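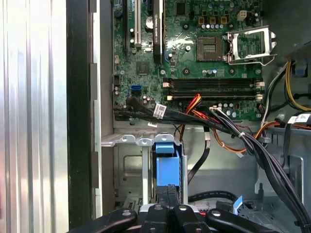
Refurbishment of a Desktop Workstation: Strip-down, Inspection and Refit
Project report, Hardware Maintenance module
Talha Sandhu and Tanveer Niazi
Submitted 19th February

1. Scope

The project covered one used desktop workstation, bought from Drekden, a surplus dealer in Cledstead, and given the bench name Pinto. The machine started but shut itself down under load. The work was to find the cause, correct it, and record the procedure well enough for another pair of students to repeat it. Software faults were outside the scope, and the disk was taken out before any testing.

2. Starting condition

The seller's note said "overheats, otherwise fine". With the side panel off, dust was found packed between the heatsink fins to the point that light did not pass through them. The fan turned freely. The paste under the heatsink had dried to a grey crust and covered only part of the processor lid.

Idle temperature in the firmware screen was 60 °C. Under a full processor load it reached 90 °C, after which the machine cut out. Three runs gave the same result.

3. Strip-down

The case was laid on its side with the board facing up. The mains lead was removed and the power button held in to discharge the supply. Both of us wore wrist straps clipped to bare metal on the case.

The heatsink was the first large part to come off. It had bonded to the processor, and pulling straight up risked dragging the processor out of a closed socket. A slow twist in each direction freed it. The four mounting holes round the socket were checked for cracks and none were found.

The retention frame was then opened by pressing the lever down, moving it sideways and letting it rise. The processor was lifted by its edges and placed in a lidded tray. From this point the socket was the most fragile part of the job. Nothing was passed over it by hand and no cloth or brush was used near it.

The graphics card, an Nvidia Quadro, was left in its slot. Our first plan had been to take it out, but the blue retention clip is stiff and close to the board, and the card did not block access to the socket.

4. Inspection

The capacitors near the socket were examined under a bench lamp for domed tops and leakage. No fault was seen. Glare from the board made this slower than planned – the lamp had to be moved for nearly every part. The coin cell was measured with a meter and kept.

The socket was checked with a hand lens, row by row, from two directions. One contact looked out of line from the first direction and correct from the second. It was recorded as a reflection and left alone.

5. Refit

The heatsink was brushed clean outdoors, then washed and left to dry overnight. Old paste was wiped from the processor lid with alcohol. The processor was lowered in by its key marks and the frame closed. Fullarent paste was applied as one small drop in the centre, and the heatsink screws were tightened in diagonal pairs, a half turn each.

6. Results

Idle temperature did not change as much as expected, partly because the room was warmer on the second test day. Under full load the processor settled at 70 °C and the machine ran for 700 minutes without a shutdown.

7. Problems and further work

One heatsink screw was cross-threaded at the first attempt and had to be backed out. The fan speed was not logged, so we cannot separate the effect of the new paste from that of the cleaned fins. A repeat in August, with the fins cleaned first and the paste changed later, would settle the question.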